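# Kikberg Open Day

The **Kikberg Open Day** is a public demonstration of hand-guided robot teaching, held every September at the Kikberg workshop in the town of Belel. It takes place on a Saturday and is free of charge. The day is organized by the workshop together with Momell, a small company that builds grippers and the software which belongs to them.

## Background

The first open day was proposed by Abdelilah Hegazy, an engineer at Momell, after several schools in the region had asked to see the workshop. At that time Kikberg received visitors only by appointment, in groups of not more than eight. The owners agreed to open the building for one afternoon. The event was repeated the next year with a longer program, and it has since kept the same form.

The hall used for the demonstrations is known as Room 101. It was formerly a storage room of the Lindqvist furniture works, and older residents of Belel still call the whole building "Lindqvist".

## Demonstrations

The main part of the program is the teaching demonstration. An operator holds one gripper in each hand and performs a simple task on a table, such as taking a small object out of a bowl. The movements of the grippers are recorded, and the recordings are later used to train a robot arm for the same kind of task. Each session lasts 18 minutes, including the time for questions.
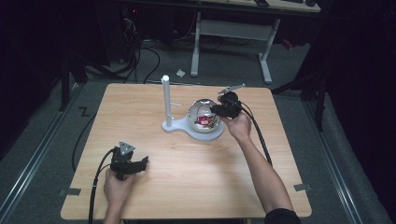 Visitors who are 12 years or older may try the grippers themselves after the session. They are first shown how to close the jaws slowly and how to keep both hands above the table. Most beginners find the left hand more difficult, and the guides therefore let them start with one gripper only. Recordings made by visitors are deleted at the end of the day, except when the visitor has signed a form of consent.

A second demonstration, in the afternoon, shows a robot arm which repeats tasks learned from earlier recordings. The arm does not succeed every time. Hegazy has explained to visitors that failed attempts are left in the program on purpose, so that the public can see the present state of the work.

## Guided tour

The guided tour was introduced by Qistina Wuisan, who trains the operators at Kikberg. It leads through the repair bench, the parts store and the room where recordings are checked. In this last room the guide plays a recording at normal speed and then at half speed, and explains why some recordings are rejected. Common reasons are a hidden object or a pause that is too long. According to the workshop, its collection contains 3000 accepted recordings.

## Visiting

The doors open at 10 in the morning and the last session begins at 4 in the afternoon. Places for the teaching demonstration are given out at the entrance and cannot be reserved. Large bags must be left in the cloakroom. The tour is offered in English only, but a printed guide in Malay is available at the desk.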